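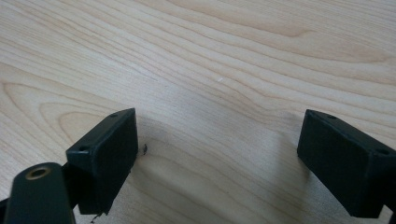

Demonstration recording: progress to the end of the second quarter

15/10/2018
Chiyo Aoki, for the Skalum project

Recording with the hand-held gripper started on time and is now the main activity on the project. We hold 387 usable demonstrations against a target of 519 for the year. A further 68 were recorded but rejected, most of them for tracking loss when the operator turned the tool too quickly.

All recording so far has been done at a bare wooden table, with the two-finger tool held by hand and its camera looking down past the fingertips. Junpei Nomura and Buppha Wongsuwan share the sessions. Each operator now opens and closes the fingers fully before the first take, so that the opening width can be checked against the log.

Remote control of the arm is behind plan. The link from Pevow arrived late and the delay between hand and arm is still too long for small parts. Minoru Mizuno has tried four settings. The best of them is good enough for picking up and placing, but inserting a peg fails more often than it works. We propose to keep peg insertion on the hand-held tool until January and review it then.

Spending is within budget. The money set aside for a second remote station has not been used, and we ask for permission to move it to operator time.

Next period: finish the remaining hand-held recordings, repeat the rejected ones at a slower pace, and send the first trained policy to Sajib Dissanayake for testing on the arm.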